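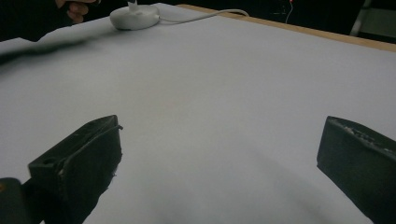 Tobias Wrenfield

Home Talks Slides Contact

Notes, Tuesday session. Pledard collects gripper demonstrations on a white sheet. Each batch is 50 episodes. Jaws start open.

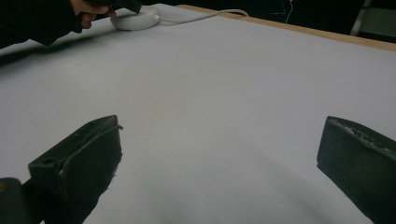 A reply on the Nunmont list put it this way: short episodes train better if the start pose varies. We now change it every 5 episodes.

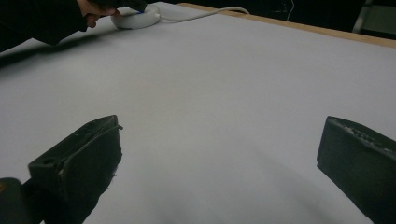
Do failed grasps stay in the set?
They stay, with a failure label. The last batch had 11.

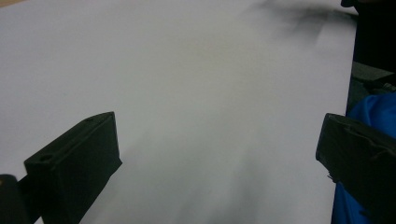
Next: splitting the data

Hold out by session. Pause for the Jillcombe slide.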